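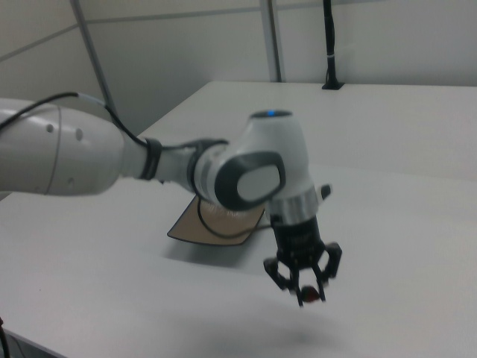

The arm, mid-errand, with something small and red in its fingers.

Bratovier: the build so far

Welcome to the gallery for Bratovier, the fruit-bowl robot of the Jamville shared workshop. The job description is simple. Pick a thing up, carry it over the table, put it in a dish. A toddler can do this, and a toddler does not need its own power supply.

The arm came to us secondhand, through a contact of Maarten Brouwer's, in a crate that took four of us to get up the stairs. Hanna Brzozowska wrote the motion code. Lena Kaczorowski rewrote it. I do the cables, and I have heard every remark there is to make about the cables. The one under the wrist hangs in a loop because the last joint needs slack to turn. I tied it down neatly once, in November, and the wrist pulled the plug out of its own gripper within the hour. It now hangs how it likes.

Grip force was the next argument. Our settings run from 1 to 14, and we spent a whole evening finding out that 7 leaves a dent in a ripe plum and 4 lets it go halfway across. We run at 5. Danuta Pawlak wanted 5 from the start and has mentioned this since.

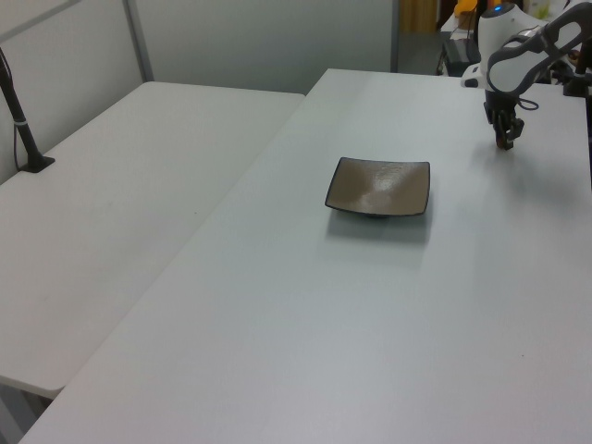

Drop height is what I'm working on now. The code wants one number for how far down to go before the fingers open, and that number depends on what you are aiming at. A flat plate would be easy. The dish on the table is shallow but its edges turn up, and it stands on a little foot, so the rim and the middle want different heights and a gripper that comes in low from the side will find the rim first. Celina Rutkowska's answer is to come straight down over the center every time. It's slow, and it sounds like an elevator with doubts, but I've stopped flinching.

The shine is a separate problem. That bronze-gray middle throws back a glare, and Zevico, our vision script (Lena named it, ask her), is convinced that bright patches are objects. It has tried to pick up a reflection more than once, with real commitment. We have tried closing the blinds. We have tried a matte dish, which Zevico couldn't find at all.

Still on the list: a proper emergency stop within reach of whoever is sitting down, labels on both ends of every cable (yes, I know), and a second try at grapes. The first try at grapes is not in the gallery.

More pictures when the new fingertips are printed — Maarten has the file and says it's nearly done.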